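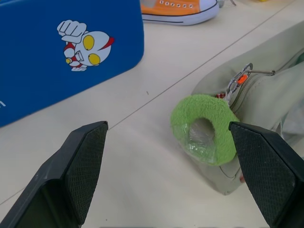

Right gripper goes limp in the middle of a pouch pickup
Bimanual Builds > Faults and Fixes

sugden_tinker
OK, I love this two-arm setup more than anything I've ever bolted to a floor, but it has a nasty habit now. The job is simple: both arms come in on a soft zip pouch, pinch the two ends and lift together. It ran 477 cycles clean and I was grinning the whole time! Then in March the right gripper started letting go at the top of the lift. No warning, the fingers just relax, and the left arm is standing there with the whole pouch swinging off one corner. The log says E7, "grip current lost", and it clears itself in 2 seconds. Controller is a Brostgate, running the Dellulis stack. Any ideas?

vustlow_fan
Ooh, good one. Does it only happen on the pouch, or on hard stuff too?

sugden_tinker
Pouch only, so far. Shoes are fine, and they're my favorite thing to pick.

Photo of the two arms at the pouch, left gripper open:
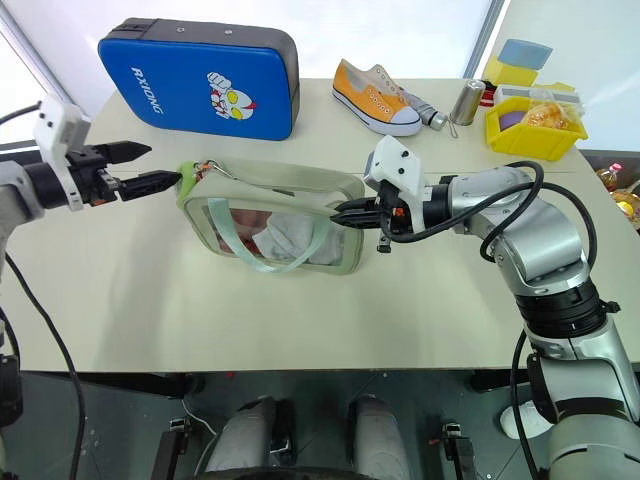

Photo: Abdelghani Abdel Hamid

marlow77
Look at the black cables looping over the right arm. I'd bet money on those. With the elbow bent like that, the lift could be tugging the connector at the wrist. Mine did the same thing - one pin backed out a hair and I lost weeks to it.

vustlow_fan
Not so sure! If it was the cable you'd see it on the shoes as well, same elbow, same lift. I think it's the fabric. Soft padding squishes, the current drops, and the driver decides it's holding nothing and opens up. Try raising the hold current a little and see if E7 goes away.

marlow77
Please don't do that first. If a connector is loose, more current through it is how you cook a pin. Power off, reseat, THEN play with settings.

vustlow_fan
Fair point on the order. I still say fabric.

sugden_tinker
You two are the best. Also, small confession: twice I reached in to catch the pouch when it slipped, with both arms live.

marlow77
Nope nope nope. E7 clears itself, you said so. That gripper can close again while your hand is in there. Let it drop, it's a pouch. Hit the stop, then reach.

sugden_tinker
Yep, lesson taken. The stop button now lives next to my left hand.

Update, 7 pm: powered down and wiggled everything. The wrist connector did click in a bit further. Over 40 lifts since then and one E7, so it's way better but it isn't gone. Such a fun puzzle though!

vustlow_fan
One E7 with a good connector? That's my fabric theory waving hello :)

marlow77
Or a tired pin. Swap the cable before you touch the current.

sugden_tinker
Spare cable is on the bench, going in tomorrow. Will post the log.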